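1/ Okay friends, several of you asked what I think of the Valo arm kit from Plelletti now that it has been living with me for a while, so settle in with something warm to drink. I bought mine in March and I've put off writing this far too long, partly out of laziness and partly out of wanting to be fair to it.

2/ First, what you get: the arm, a two-fingered gripper, a power brick and a getting-started booklet that I ended up reading 3 times (the second chapter assumes you already did the fourth). Setup took me 2 evenings. If you're handier than I am, and most of you are, you'll do it in one.

3/ My favorite test is still the dishes. Bright plastic ones, cups and bowls and plates, spread over a green tablecloth, and the arm has to go for them one at a time. The small lime green bowl is where I like to start, fingertips right on the rim.

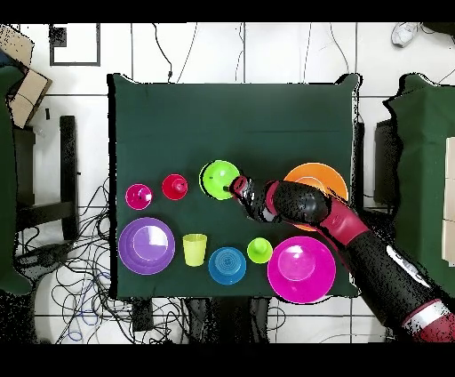 4/ Things I love! The motion is so gentle. I was braced for something jerky, and it eases in toward a rim like a person reaching for a teacup. Bowls are its strong suit. Cups are fine too if you give it a bit of room between them.

5/ Things I love less. Flat plates are a real struggle, with so little edge for the fingers to get hold of, and I've settled for about half my tries working on a good day. The app also forgets my saved positions whenever it updates, and yes, I have written to them (a very kind reply, no fix yet).

6/ Put a cloth down, by the way. On my bare tabletop everything slid off toward Gustthorpe. And leave yourself more floor space than you think for the cables, they do wander.

7/ Would I buy it again? I would, for bowls and cups and the sheer pleasure of watching it work. If plates are your whole plan, borrow one first and see how you get on. Happy to answer questions, I'm slow but I do get to everybody.

Recent posts
Negi gripper pads, first try
My cable drawer, before and after
3000 followers, thank you all!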